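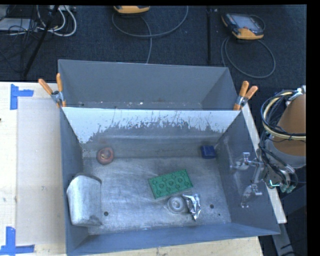

Can I book a Gonov shuttle without the app? Call the Laxdal desk or walk in, and a dispatcher will put you on the next van with a free seat.

FOR IMMEDIATE RELEASE
June 22, 2022

Gonov Shuttle brings back phone booking, adds late vans to Druko

LAXDAL - Gonov Shuttle is bringing back phone booking. Starts today. Riders told us in May they missed it, plenty of them, so the desk on Gunder Street is staffed again until the last van leaves.

Also new: 2 late runs a night between Laxdal and Druko. Same stops as the day route, same fare. Last van out of Druko now leaves at midnight, not ten.

"People get off a late shift and they want a ride, they don't want to download something," said Oddur Ketilsson, owner. "We should of kept the phones on. Thats on us."

Gonov runs 12 vans and carried 519 riders on its busiest day in May. Regular pickups are the hospital, the bus depot, Druko High and the Gunder Street desk. Door to door rides still need a booking, one hour ahead please, more if you have a wheelchair or a lot of luggage.

Riders over 70 go half price on all day runs. Bring ID the first time, after that the driver has you on the list. Late runs are full fare for everyone for now.

App bookings work same as before. If you booked a late ride already you dont need to do anything. Cash or card in the van, exact change is a big help.

Dispatch manager Vilém Beneš is hiring night drivers. Clean license, local knowledge, able to lift a suitcase. Part time OK. Paid training. Stop by the desk and ask for him, mornings are best.

Timetables are at the desk and in every van. The new Druko one is printed on yellow paper, the white ones are old so please toss them.

Media contact: Oddur Ketilsson, Gonov Shuttle, Gunder Street desk, Laxdal. Interviews afternoons only

###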